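The Wall of Holes

I've wanted a proper pegboard since I was a kid handing wrenches to my uncle in Corndale, and in October I finally went to see someone who knows them inside out. Kamonchanok Ruangrit fits out workshops for a living, and she was very patient with me. I'd been pricing hardboard! She put her coffee down and said, "Get metal. You'll only buy it once."
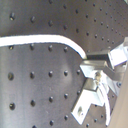
So we talked spacing, and hooks, and why the cheap ones always fall out when you grab the pliers (mine do, every single time). She likes Kiltetti hooks because they lock from the front. I'd budgeted $183 for the whole garage, which made her laugh, but kindly.

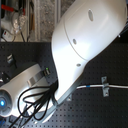 Dark gray was her other big push. I was all set on white, but she says a darker board hides the scuffs and makes a missing tool easy to spot, especially if you outline each one in chalk marker. Her own outlines have lasted over nine years. 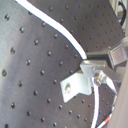 My biggest worry was cords. I have a charger, a work light and an old Fankhauser radio, and they all end up in one knot on the floor. A thick white cable laid in one long easy curve across a dark panel looks so much calmer than my knot, and I'm stealing that idea for the radio. The first panel goes up over the bench as soon as I've moved the paint cans.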